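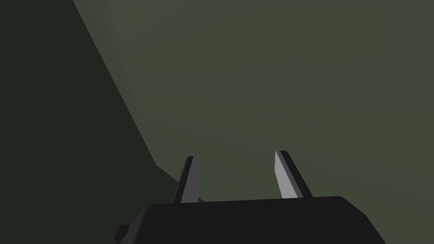

When the door sticks in wet weather

In our flat in Nunwood we have seven inside doors, and every year when the rain comes in March at least two of them stop closing. The first year I took a plane and removed wood from the door until it closed well. In summer the wood became smaller again and I had a gap so wide that the light from the hall came into the bedroom. So please, do not begin with the plane. Begin with the screws.

Open the door halfway and lift it a little by the handle. If it moves up and down, the top hinge is loose and the whole door is hanging forward. Tighten the screws by hand, with a screwdriver that fits properly. An electric driver is too strong for old holes. If a screw turns and turns and never becomes tight, take it out, put two or three wooden matches (without the heads) and a drop of wood glue into the hole, break them off level and leave it overnight. In the morning the screw will hold.
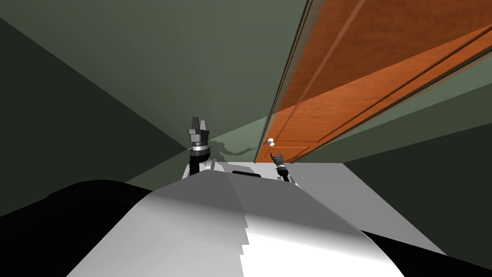
Words by the Firkton Home Notes editor — 09/10/2019

If the hinges are good and the door is still sticking, you must find the place where it rubs. Colour the edge of the door with ordinary blackboard chalk, close it slowly, open it again. The chalk will leave a mark on the frame exactly where the two are touching. Very often it is only a few centimetres near the top corner on the handle side.

For a small rub, try candle wax first. A plain white candle is fine, coloured ones can stain light paint. Rub it on the edge until you feel that it is slippery. This can be enough for a whole season, and when the weather becomes dry you have lost nothing from the door.

If wax does not help, use sandpaper around a flat block. I take 80 grit to begin and 120 to finish. Sand only on the chalk mark, ten strokes, then close the door and try. Afterwards paint or oil the bare wood the same day. Bare wood drinks the moisture from the air, and you will be sanding the same place again next winter.

The bottom edge of the door is the part which most people forget. In many houses it was never painted at all. You can check it with a small mirror on the floor. If it is bare, take the door off its hinges on a dry day — ask somebody to hold it, a solid door is heavier than you think — and give the bottom two coats of whatever is on the rest.

Squeaking is a different problem. Cooking oil works for one week and then collects dust and becomes a grey glue. Take out the hinge pin, one hinge at a time, with the door closed. Wipe it with an old sock, put on a little petroleum jelly and push it back. I bought a tin of Kozma hinge grease for our front door and I am still using the same tin, but jelly from the bathroom cupboard is fine for inside.

For a latch that does not catch, look at the metal plate on the frame. If the shiny scratches are below the hole, the door has dropped and you should go back to the hinges. If they are only a millimetre away, a small metal file will make the hole bigger, and this is much easier than moving the plate.

Some readers in Parance asked about the smell of damp behind doors that stay open all day. Close them for an hour when you air the room, and wipe the wall there with a cloth and a little vinegar in water. Test the paint in a corner first.

Contact us | Copyright Firkton Home Notes | Back to top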